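Household Data: Tips for People Who Keep Everything in Six Places

Every home runs a small government. There is a department of bills, a department of vaccinations, a department of what the landlord promised in writing, and none of them speak to each other. Ours had the boiler warranty in a cookie tin and the boiler serial number in a text message to my sister. These tips come from the slow work of putting the two together.

Start in the kitchen. The kitchen is where paper arrives and where it gets gravy on it. Clear a stretch of counter, bring out every drawer and tin that holds records, and sort by who would ask for the thing: the tax office, the school, the doctor, the insurance company. Sorting by date feels virtuous and is useless.

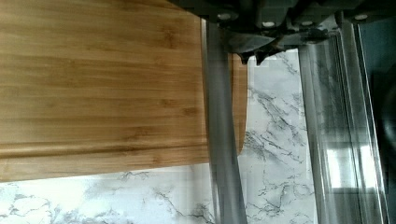 Bamboo board with a groove near its edge. Move yours before you start on the paper.

Give each pile a plain name. "Important" is a bad name. So is "Misc," which in our house had swallowed two birth certificates and the manual for a Dilora bread machine we no longer own. "Car" is a good name. My neighbor Songül Yaman has a folder called "Things they will say they never got," and I have since stolen it.

Scan what you would cry over losing. A phone is good enough if the light is decent and you hold still. Name the file with the subject first and the year second, so all the water bills line up together. Check that you can read the small print before the original goes back in the drawer.

Keep one list of who has what. I mean a single sheet: the pharmacy has our phone number, the gym has our bank details, the city has the dog. Mine ran to 14 entries before I got to the loyalty cards. Next to each, write how you would go about changing your address there. When we moved last May I told the bank, the school and the dentist, and the electric company found out from the people who bought the house.
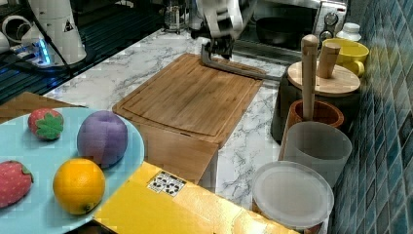

Then decide who in the house may see which parts. Sharing everything with everyone is how a nine-year-old comes to know the mortgage rate and mentions it at a birthday party. We have a shared folder for the dull and useful, and a locked one for bank numbers, medical letters and anything with a signature on it. Two adults can open the locked one. Josué Sampaio, who fixes my computer and sighs while he does it, would like you to pick a long passphrase and stop writing it on the calendar.

Shred on a schedule. Old pay stubs and expired cards are no use to you and quite a lot of use to somebody else. Look up how long your state and the tax office want things kept, write that on the front of the folder, and shred when the time is up. A cheap Uçar shredder will take 4 sheets at a time, whatever you may feel it owes you.

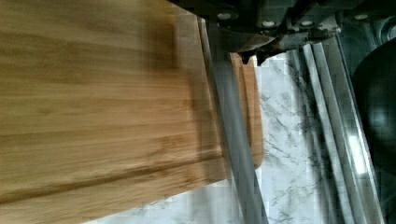

Should I send a copy of my ID when a store asks for it by email?
Call the store first, using a number you looked up yourself, and ask what they need it for and how long they keep it. Often they only want to confirm your address, and an old bill with the account number blacked out will do.

Last chore: once a year, try to find one thing at random. Ask somebody else in the house to name it. If the car title takes you longer than 2 minutes, the pile names need work. Mine took almost until dinner, and it was in "Dog."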